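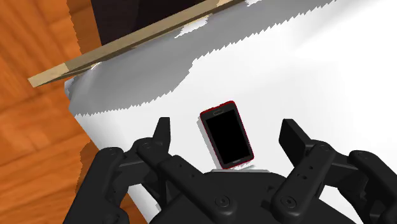
Input prices and the inventory lag

June 19, 2021

Search posts... Go

Last week Darragh Breathnach asked me why gross margin at Ernitz went up in a quarter when every input it buys got more expensive. The answer is inventory accounting. Ernitz uses first in, first out. Goods sold in the quarter are charged at the oldest cost on the books, which in this case means November, while the selling price is current. The difference shows up as margin. It reverses once the cheap layers are used up, provided selling prices stop rising.

A small worked case. A unit bought in November cost 176. The replacement unit costs more and the list price has been moved to 453 to cover it. Reported gross profit on the old unit is 277. Part of that is a holding gain, and the cash has to go straight back into stock at the new price. 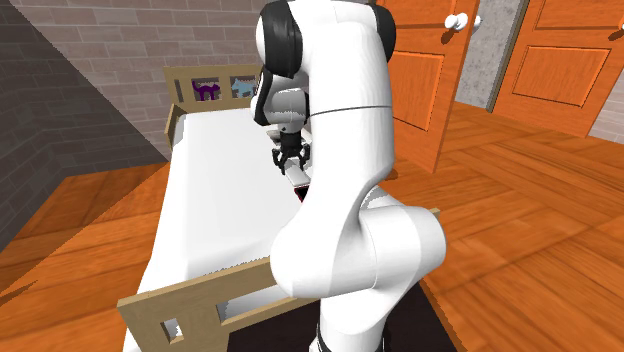
Pass-through depends on how much of the final price is raw material. Phones and software have little of it. Furniture has a lot, and the items are bulky, so freight is added on top. A child's bed in light wood with a plain white mattress is a fair test item: timber on one side, mattress on the other, two supply chains with two different lags. I would expect the frame to reprice first.

Drekton reports on last in, first out, so its margin fell in the same quarter. Anyone screening the two side by side on gross margin will rank them wrong. The fix is to put both on replacement cost, using the reserve disclosed in the Drekton notes and an estimate for Ernitz based on inventory turns. 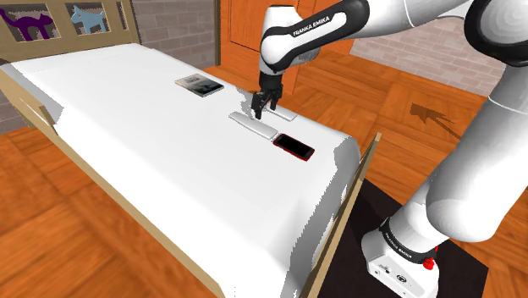

With turns of 4 a year, the average layer at Ernitz is three months old. My estimate assumes that holds through the next report. If turns slow, the old costs stay in the numbers longer and the reversal moves out by a quarter. I will rerun the sheet when the next filing is up.

2,114 views | 4 comments | Share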